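Posted 2023-01-18, filed under: public art, grumbles

Quick one, I've got a bus to catch. Went down to Dumlow on my lunch to see the new mural on the underpass. Finally! It's been hoardings and cones since September and I'd more or less given up.

First impression - big. Bigger than the drawings made it look. It runs the whole of the north wall and turns the corner at the steps, which I didn't expect. Lots of greens, a river sort of thing going along at knee height, then birds. Or leaves. I stood there a good while and couldn't decide, and I quite like that I couldn't.

The artist is Špela Vukčević. She did the shutters on the old Matoušek bakery, the ones everybody takes their visitors to see. You can tell it's the same hand. Same wobbly outline, same habit of leaving bits of bare concrete showing through.

What I don't like is the lighting. Two lamps out of the old set still work and both point at the floor. By four o'clock you can't see a thing past the first bend.

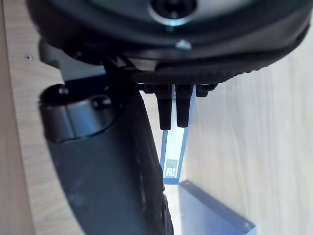 Eero Manninen emailed to say the lamps were in the orginal bid and got dropped when the wall needed repairing first. He reckons the brackets are already up, so it's only the fittings and somebody to wire them. Fair enough. Still dark though.

He also asked why I never mention the bench. OK, the bench. It's by Nomano, it's curved, it's cold, and it faces away from the mural. Faces the car park. I sat on it and ate my sandwich looking at a ticket machine.

Money, as people keep asking me. The paint budget was 1000 pounds, it's on the notice by the steps. For a wall that size I think that's tiny, and I'd love to know what the hoardings cost by comparison. There were 22 colours on the list next to it, all with proper names, and I wish I'd writen them down.

Anyway. Things I'd do next, if anyone's listening:

1. Turn the bench round. Just turn it round.

2. Get the lamps in before next winter. Low ones along the river part would be lovely, all that green coming up out of the dark.
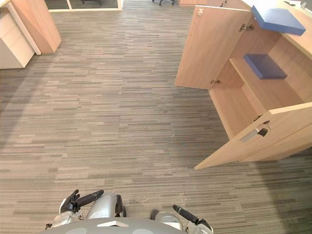
3. Put the artist's name somewhere you can read it. At the moment it's behind the drainpipe.

4. Do the south wall as well. Bare grey opposite all that colour looks like they ran out of puff. Laso street has both sides done and you feel properly inside it when you walk through.

More on the south wall when I've been back with a proper notebook - there's a talk in the library at some point, no date up yet. Will post when I know.
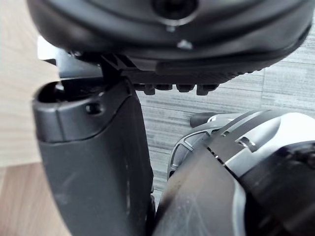 Click to enlarge

Right, bus.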